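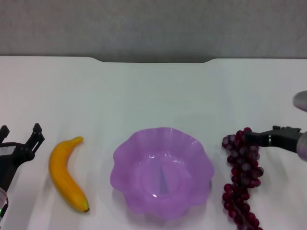

Desk tops for the Isedon meeting rooms – cable cutout or plain edge?

hwayoung_oh
Members are invited to comment on the replacement tables for the Isedon meeting rooms. The tops under consideration are white with a matte finish. Each has a shallow recess in the rear edge, intended for cables. The room will also be used for the nutrition sessions, where the fruit and bowls are set out. Comments should reach me before the end of March.

m.younis
I support the recess. The present tables at Harklow have a straight edge, and any cable run behind them holds the table away from the wall. Please confirm the depth of the cutout.

hwayoung_oh
The supplier's sheet gives the depth as 2 inches.

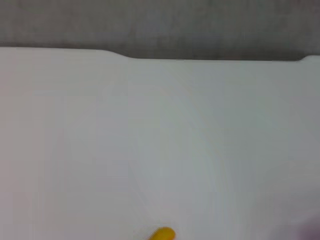
Rear edge of the white top, with the recess between its two rounded shoulders.

Anas_Hajji
I must register an objection. A recess at the back of a table is a place for pencils and grapes to fall through. We had three such tables in the Trollby annex and I retrieved items from behind them every week. A plain edge with a clamp-on cable tray would serve the same purpose at lower cost.

s_rolland
With respect to the previous post, the Trollby tables had a much deeper opening. I do not consider the two comparable. My concern is the color. White shows every mark from a felt pen, and the nutrition groups use a great many felt pens.

m.younis
A damp cloth has been sufficient at Harklow, where the tops are also white.

s_rolland
That has not been my experience with purple.

Anas_Hajji
I maintain my objection. The tray costs roughly $20 per table. The quoted difference for the shaped top is considerably more.

hwayoung_oh
Both points are noted. The difference across the full order is $300. I will ask the supplier whether the plain top is available in light gray and will post the reply in this thread.

iberrada
Kindly also ask whether the corners are rounded. This was raised last year and did not receive an answer.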